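Otar Set-up Guide, Section 5: Checking a simulated room before the first run
Emico Home Robotics, May 2025

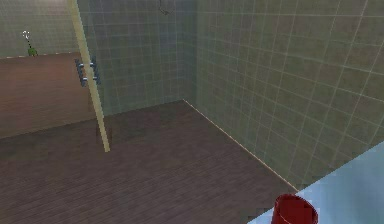 This section is for operators who prepare simulated rooms for the Otar cleaning and tidying tasks. It gives the rules that every room must pass before a robot model is loaded into it. Please read the whole section one time before you start. The work needs no programming, but it needs patience.

The rules apply to bathrooms, kitchens and laundry rooms. Bathrooms take longest because they often have glass, tiles and narrow spaces together. If your room was made by Grastow or by Le Goff, do not skip the steps. A room from a good supplier must be checked in the same way as a room you built yourself.

5.1 Before you begin

You need a reviewer account and the room sheet for the room you will check. The sheet lists each object and says if it is fixed or movable. Close all other rooms in the program, or the changes can be saved in the wrong place.

Note: Do not load the robot yet. A robot standing in the room can push objects during the first seconds, and then you will not know which error was there before.

5.2 Check the fixed parts

1. Open the room in Review mode and wait until the loading bar is gone.
2. Look from the high view first. Turn the view slowly until you have seen every wall.
3. Compare walls, floor, counters and shower parts with the room sheet. Write down any part that is missing or doubled.
4. Switch on Show Collision Shapes. Each wall and each counter must be covered by its shape without a gap.
5. Check glass partitions separately. The glass must have its own collision shape, and the edge frame must have one too. It is a common mistake to give a shape only to the frame.
6. Look at the lower end of all posts and frames. If one stops above the floor, mark it as "floating" on the sheet and send the room back to the modeller. Do not repair it by moving the floor.
7. Check the floor inside the shower. If the room sheet shows a tray or a drain and the room has none, the sheet and the room do not agree. Report this under code 14.

Caution: Never make a fixed part movable to solve a loading problem. A robot that learns with a movable wall will learn to push walls.

5.3 Check the movable objects

1. Select each cup, bottle or other loose object by its name in the list, not by clicking in the view.
2. Press Drop Test. The object should stay standing on its surface. A very small movement at the start is permitted.
3. If an object stands close to the edge of a surface, leave it there when the sheet says "edge placement". Otherwise move it inward and write the new position on the sheet.
4. For spray bottles, confirm that the nozzle and the body are one object. They must move together.
5. Save the room with a new version number. Do not write over the old one.

Note: Soft or blurred textures are not a fault under this guide. Tile lines that become unclear with distance are accepted, provided that the collision shapes are correct.

5.4 Check the robot view

1. Change to the view that the robot will use in the task.
2. Confirm that the target object can be seen from the start position. Partly hidden is acceptable if the sheet allows it.
3. Keep the light setting that is written on the sheet. You may not make the room brighter to help the robot.
4. Run the empty loop for 105 seconds and read the warning list. All warnings in red must be solved. Yellow warnings may stay, but each one needs a short comment.

5.5 Signing and keeping records

The person who built or changed the room cannot sign for it. A second person must sign, also when the change was small. At the moment the second signature is given by Lina Hakim for bathrooms and by Karim Shboul for all other rooms.

Keep the room sheet, the warning list and both versions of the room in the same folder. The library holds over 2,795 rooms, and a sheet saved in the wrong folder is very hard to find again.

Caution: A signed room is permitted for simulation only. It does not give permission to run the same task on a real robot in a real bathroom. For this, go to Section 6 and ask for a site check.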